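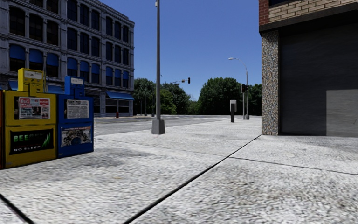

Sidewalk, newspaper boxes and signals in the simulator

> Can a machine do sidewalk chores yet, or is it all demos?
> – Rilach list, 30 December 2021

Closer than I thought! We ran the Gosten sweeper 600 times on this simulated corner, and it got past the yellow and blue boxes on all but 21. The wide black joints in the concrete still throw it – it slows down and hunts for a way across. Restocking the boxes is a long way off. I'd love more corners to try!

Sebastian
Wadbridge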